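Cleaning and looking after metal trays, tins and bins

Most homes have more bare metal in them than people think. Roasting tins, oven trays, the drip tray under the grill, the bin the kindling lives in, the box of screws in the shed. It all gets treated the same way, usually with whatever is under the sink, and some of it suffers for that. These are the methods I use, set out by type of metal and type of dirt.

Find out what metal you have

Try a fridge magnet first. If it sticks hard, you have steel of some kind: plain, enamelled, tinned, galvanised or one of the magnetic stainless grades. If it falls off, you have aluminium or another sort of stainless. Aluminium is very light for its size and has a soft, slightly dull look. Stainless is heavier and colder to the hand.

Galvanised steel has a zinc coating. When it is new you can often see a pattern on it like frost on a window. As it ages the pattern fades to a flat grey.

Everyday grease

Hot water, washing-up liquid and time will shift nearly all of it. Fill the tin while it is still warm (not straight from the oven, as thin trays can buckle) and leave it for 30 minutes. Wipe it round with a cloth, tip the water out, then wash it again in clean water. Two short washes do more than one long scrub.

If there is a thick layer of fat, scrape it into the food waste or the bin before any water goes in. Fat poured down the sink sets in the pipe. I keep an old plastic dough scraper for this and it lives on the same hook as the washing-up brush.

Burnt-on sugar and fat

For steel and enamel, mix bicarbonate of soda with a little water until it is like toothpaste. Spread it on, leave it overnight and rub it off in the morning with a damp cloth. Repeat on bad patches.

Do not use this on aluminium for long periods. Bicarbonate will darken it, and washing soda is much worse. For aluminium, simmer water in the tin with a sliced lemon or two tablespoons of white vinegar, let it cool and wipe it out. The dark bloom that comes from the dishwasher will often lift at the same time.

Scouring pads

Pads come in different grades and the colour is only a rough guide. White ones are usually the softest, green ones are coarser, and steel wool goes from very fine to something you could strip a door with. Start soft. On anything with a coating, stay soft.

If you do need to scrub plain steel, go in straight lines in one direction. Scrubbing in circles leaves swirls that catch the light and hold dirt.
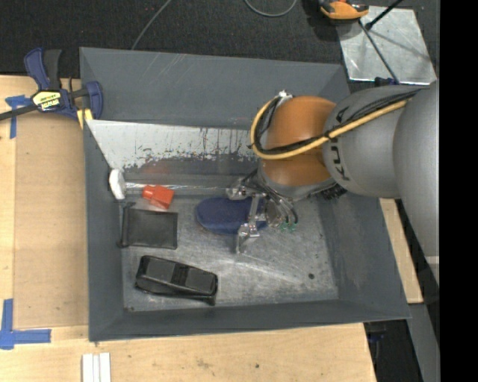

Do scratches in a metal bin or tray matter?

Mostly they are only a matter of looks. On plain stainless steel or aluminium they do no harm, though food residue takes a bit more effort to get out of them. On a coated surface, look for bare metal showing through, and dry those places well after every wash so that rust does not start. A non-stick tin that is flaking should be replaced.

Rust

Light orange rust on plain steel comes off with a ball of kitchen foil dipped in water. Crumple it loosely and rub. It is softer than the steel, so it takes the rust and leaves fewer marks than a steel pad.

For heavier rust on tools or shed trays, soak in white vinegar for a few hours and check often. Rinse, scrub with an old toothbrush, rinse again in water with a spoonful of bicarbonate in it, and dry straight away. Bare steel fresh from a vinegar bath will start to rust again while you go to look for a towel, so have the towel ready. Keep vinegar off galvanised metal altogether, as it eats the zinc.

For wet-and-dry paper, buy 800 grit for finishing. It is fine enough to smooth the surface once the rust has gone. Use it wet and rinse it often.

Drying

More metal is spoiled in the cupboard than in the sink. A tray put away with water in the rolled rim will rust from the inside, and the first you see of it is a brown line on the shelf. After washing, shake the tray, wipe it, then put it in the oven while the oven cools down. Ten minutes is plenty.

In the shed, stand trays on their edge overnight before stacking. Do not stack wet metal of different kinds together. Steel and aluminium left damp against each other will mark one another.

Oiling

Plain steel baking tins want a very thin wipe of cooking oil after drying. Put a few drops on kitchen paper, wipe it all over, then take a clean piece and wipe it all off again. What stays behind is enough. Too much goes sticky and collects dust.

For workshop trays and tool tins use a light machine oil, and keep the rag for that job only. Oily rags should be laid out flat outdoors to dry before they go in the bin, especially if there is linseed oil on them, which can heat up by itself in a heap.

Storing screws and small parts

Put loose steel parts in a shallow tray lined with a bit of cardboard or an offcut of rubber matting. It stops the rattle and keeps the damp off. Change cardboard every June or so, when the shed is dry. A sachet of silica gel from a shoe box helps in a tin with a lid but does nothing in an open one.

Labels stick badly to oily metal. Wipe the spot with surgical spirit first, or tie a luggage label to the handle.

Getting rid of smells

A metal bin that has held food waste can smell even after washing. The smell is usually in the seam at the bottom. Pour in boiling water and a squirt of washing-up liquid, leave until cool, and run an old toothbrush along the seam. Dry it outside in the sun if there is any. Newspaper in the bottom takes up the drips afterwards and can be changed each time you empty it.

Sharp edges

Cheap trays often have a raw edge under the rim. Run a folded piece of card along it - not your finger - and see if it catches. A few strokes with a fine file, held flat and pushed away from you, will take the burr off. Wipe away the filings with a damp cloth and throw the cloth out.

When to give up

Holes, flaking coatings and loose handles are reason enough to stop using something for food. It may still do for seed potatoes or for catching paint drips. Otherwise most council tips have a scrap metal skip. Take off any wooden or plastic handles before you go.

A reader's addition

Mhairi Menzies wrote in to say that cold tea works on the inside of old steel tins. I have tried it on two cake tins. The tea turned the bare metal nearly black, and one of them has stayed free of rust since. The other rusted at the corners, though I may not have dried it properly.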